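Branch Deposit Compliance Reference, Loose-Leaf Edition

Publisher: Losier Professional. Format: binder with online access. Updated 2025-11-13.
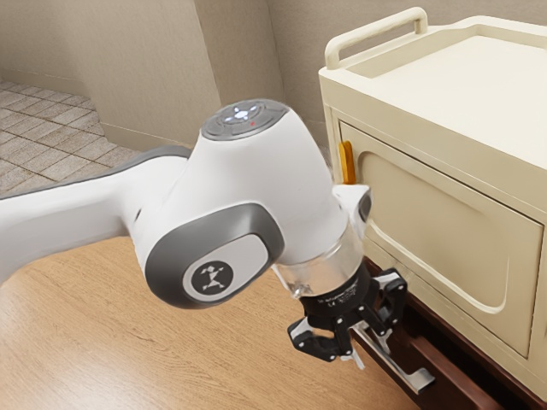

The reference covers the rules that apply to deposit accounts opened, serviced and closed at a branch or through a bank's own website. It is written for compliance officers, operations managers and outside counsel who need the governing text and a working explanation in the same place. Lending, trust and securities activities are outside its scope, except where a deposit account secures a loan.

The set is issued in 2 binders. Binder A holds the federal material: account disclosures, funds availability, electronic transfers, reserve and reporting definitions, and customer identification. Binder B holds state material, arranged alphabetically by state, with a uniform outline for each. Dormancy periods, joint ownership, payable-on-death designations, minors' accounts and small-estate releases appear under the same section number in every state chapter, so a reader comparing jurisdictions can go straight to the matching paragraph.

Each federal chapter opens with a statement of coverage and exemptions. The rule follows, then commentary, then forms. Commentary identifies points on which agencies and courts have differed and gives citations for each position. Forms are supplied as editable files and carry a revision code in the footer. A change to a form is listed in the front matter of the release in which it occurs.

New in this release

Chapter 4, Funds Availability, has been reorganized. Exception holds are now treated separately from case-by-case holds, and the notice requirements for each are set out in a table.
Chapter 9, Garnishment and Levy, adds a worksheet for accounts that receive protected federal benefits.
The index has been rebuilt by paragraph number. Page references are no longer used.

Online access

Subscribers receive access through the Clurik reader. Search can be limited by chapter, state or document type. Notes entered by a user remain attached to the paragraph when text is updated. Text that has been superseded stays available under the History tab. The reader does not work offline.

Specifications

Pages: 700, both binders
Forms: 200
Supplementation: as issued, billed separately
Item code: BDC-300
Companion title: Uzor Guide to Account Titling (sold separately)

Ordering

Shipments are made from the Erorton warehouse. Orders for more than one set should be placed by purchase order. Binders may be returned unmarked with the packing slip; online access ends when the return is received. Supplements that have been filed into a binder are not returnable.

The reference is provided for general information and is not legal advice.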